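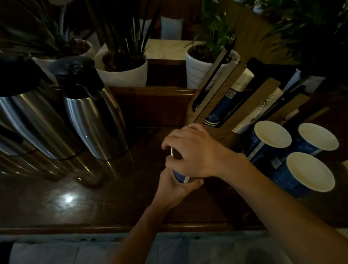 Teaching a planner to wait for the cups

Lungile Swanepoel writes the task planner at Mokach, a small software company that works on hand and arm control for cafe chores. Her part of the code, called Nosari, decides what a robot should do next and when it should give up on what it is doing.

Paper cups have taken up most of her time since March. "People ask about coffee, but the coffee is easy for us," she said. "A cup moves when you touch it. It bends. If you squeeze a stack the wrong way, the whole thing slides."

The first version of Nosari planned one hand at a time. The left hand finished, then the right hand started. Swanepoel dropped that after 10 days of tests. The new version plans both hands against the object they share, and it checks the grip 20 times a second.

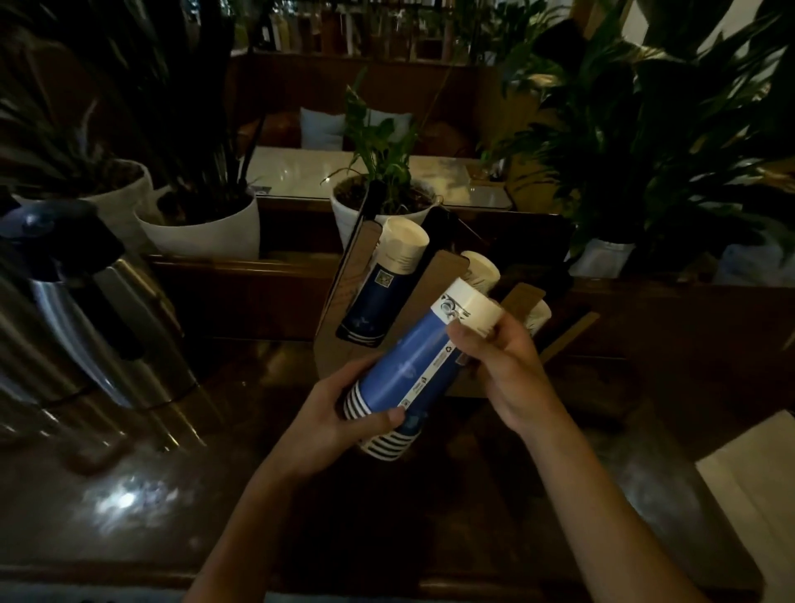
Stacks were harder than single cups. The perception module, Brarkness, used to report every rim as its own cup, so the planner got a long list of things it couldn't pick up. Swanepoel's group now treats nested cups as one object until a cup is pulled free. "That was a two-line change in my code and six weeks of work in theirs," she said.

Dark, shiny surfaces are still a problem. Polished wood and stone give back the ceiling lights, and Brarkness sometimes marks a bright spot as an item. The fix under test compares views as the head moves and throws out anything that shifts the wrong way.
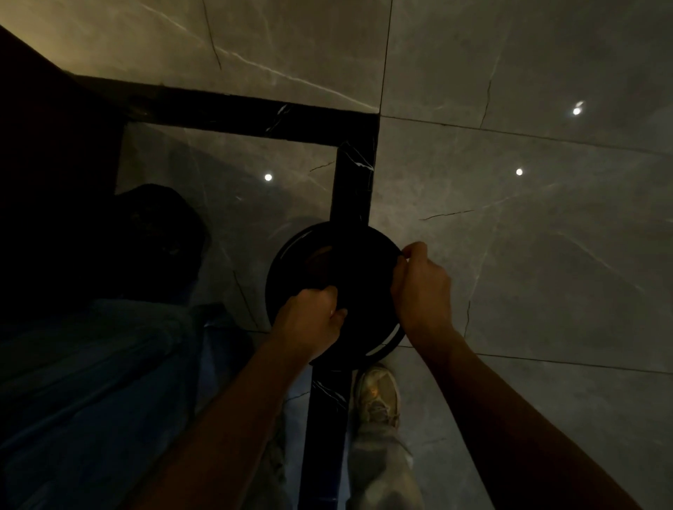 Two hands hold a round black object low over a marble floor.

Round, dark objects go into the same test set. Swanepoel wants the planner to ask for a second look when the edge is unclear. "Right now it guesses, and it guesses with a lot of confidence," she said.

The next release of Nosari is set for 10/01/2026. It will include the log viewer and the new timeout rules, but no support for lids.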